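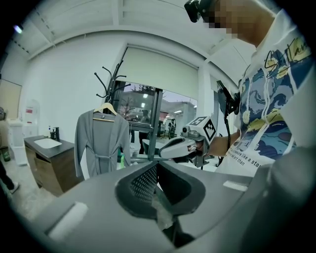 Two hand-held grippers, one robe on a hanger.

I've been writing software for robot arms long enough to have strong feelings about file formats, and my strongest one is this: most of what we call a learning problem is a clock problem wearing a nicer jacket. People want to talk about the policy. They want to talk about the model, how big it is, what it was trained on first. I want to talk about timestamps, and you can imagine how popular that makes me at lunch.

Take clothes. Getting a robe off a hanger is a lovely task because it punishes every sloppy thing in your pipeline. One hand steadies, the other slides the shoulder free, and the two have to agree about when. If the left stream lags the right by 200 milliseconds, what you've recorded is a person pulling before they've got a grip. The policy will learn that, too! It will learn it beautifully. Then you'll spend a week turning knobs in the controller, trying to work out why the arm yanks at thin air.

I know about that week because I had it. We were using a logging tool called Plerow, which I otherwise like a lot (the replay window is great, the search is fast, it never once ate a file on me). But it stamped each message when it arrived on the computer, and arrival is a terrible time to stamp anything. Messages arrive when the network feels like it. I tuned gains from Monday until Thursday, and then Gualtiero Parisi, who sits across from me and had been listening to me sigh, asked whether I'd plotted the two streams against each other. I hadn't. It took five minutes and one ugly graph.

So my first opinion is that replay should be the first tool a team writes. Before the trainer, before the dashboard with the dark theme. Something that puts both views side by side with the gripper opening and the tracked pose underneath, and lets you step through one tick at a time. If you can't scrub through a demonstration and point at the moment the fingers close, you have no business feeding it to anything.

My second opinion gets me in more trouble. I think we throw away too little. There's a habit of bragging about totals – 1000 demonstrations, look at us – and very little appetite for saying how many of those have a tracking jump in the middle. When we finally ran a dumb check on one of our sets (does the pose move farther between two ticks than an arm could manage?), it flagged 16 takes that had sailed through everything else. I'd watched several of those myself and called them fine. The video looked fine. Video always looks fine.

The folks at Altell will tell you that a big enough model shrugs this stuff off, and maybe theirs does. Lambrakis goes the other way and wants every take signed off by hand, which sounds wonderful until you're the one doing it at 5 on a Friday. I'm somewhere in the middle. Let cheap scripts catch the physically silly things, and save human eyes for the takes that are merely odd, where somebody paused or changed their mind about which sleeve to go for. Those odd ones are often the most useful of the lot, and a script has no idea what to do with them.

And please, write down which coordinate frame your poses are in. Put it in the file, next to the numbers, in words. I inherited a dataset from the Zarker project where the answer lived in a chat thread, and the thread had been archived, and the person who archived it had moved on to another job. I worked it out in the end by flipping axes until the hands stopped going through the floor.

I do like the fancy parts of this job, I promise. I read the papers and get excited about planners same as anyone. But if you gave me one extra engineer tomorrow, I'd sit them down in front of the logger, and I'd bring them coffee.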